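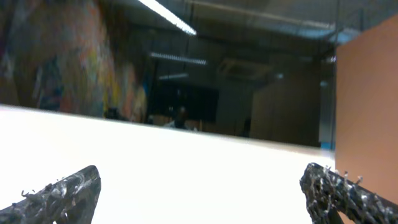
One buyer wrote in to ask whether the top would show every pencil mark, and whether a plain white table was a bad pick for a room where people paint, fold and glue all day. Pencil wipes off with a damp cloth. Marker needs a little dish soap and a second pass. Paint should be wiped while it is wet, and glue is easier to lift once it has dried.

Furnitz Work Table, White
Item no. 337

A flat, plain table for craft rooms, classrooms, mail rooms and shared workspaces. The white top has no pattern and no printed lines, so small parts, thread and paper scraps are easy to find on it. It suits rooms that already have plenty of color on the walls.

Details
Top color: white
Edge: straight, same color as the top
Legs: steel, screw-on, with leveling feet
Top load, spread evenly: 30 kg per table leg
Warranty: 5 years on top and legs
Assembly: required, hex key included

Setting up
Place the top face down on a blanket or on the flattened carton. Fasten all the legs by hand first, then tighten them with the key. Turn the table over with two people. If it rocks, turn the leveling feet until it stops. Check the screws again after the first month of use.

Light
White tops reflect a lot of light. Under a strong lamp or next to a south window the surface can look very bright, and pale paper is harder to see on it. A cutting mat or a sheet of gray card takes care of this for close work.

Using it with a divider
Two tables can stand end to end with an upright panel between them. Furnitz does not sell panels, but the Kunberg freestanding divider fits against the straight edge with no gap. Do not screw a divider into the top. Holes in the surface let water in and are not covered by the warranty.

Care
Use a soft cloth and mild soap. Do not use scouring powder, steel wool or acetone. Put a trivet under glue guns and hot pans. Brush off thread and lint before wiping, or they smear into the damp.

Delivery
Ships flat in one carton. Orders with a value above 3000 are delivered on a pallet and need a ground-floor door. Keep the carton until you have checked the top for chips. Returns are accepted unassembled, in the original packing.

Also in this range
Furnitz Work Table, Gray
Furnitz Rolling Drawer Unit
Brernier Stool, fixed height

Page updated 2023-01-04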